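# Play Kitchen Corner, September

The toy table at the Cirkodano family room: what we keep out and where it goes. Colette Delorme chose most of the toys and Nahom Negash looks after the repairs. The room opens at nine and the table is set by then.

**The food.** Vegetables are the most used toys we have. The younger children carry them around, and the older ones run a shop with them. We keep the food in its own containers so it can go back on the shelf in one trip.

**The table.** Light wood, wiped down at noon and again at closing. Valdir Lopes sanded the top last winter and gave it 2 coats of oil. Small marks are fine. If you find a splinter, tell whoever is at the desk.

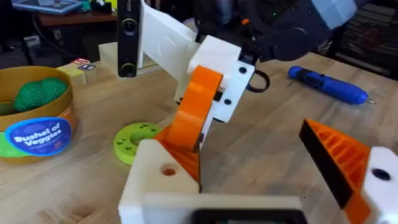

**The containers.** The round cardboard one with the blue "Bushel of Veggies" label is for vegetables only. Fruit, bread and the tea set have separate boxes on the lower shelf. Cardboard doesn't do well with wet cloths, so please use a dry one on it.

**Rings and blocks.** These get mixed in with the food most days. We sort them at the end of the afternoon. A ring or two in with the carrots doesn't matter much, and the children usually have a use for them in the shop.

**Repairs.** Loose screws on the play stove and the shelf are tightened once a month. Geeta Kashyap keeps a list by the door, and you can add to it. Tools go back in the tall cupboard before the children come in.

**Donations.** We can take more play food, in cloth or wood if possible. The shelf holds up to 400 pieces and still has space. Please wash cloth items first and leave them in a bag with your name on it. Aarti Kushwaha collects the bags at four.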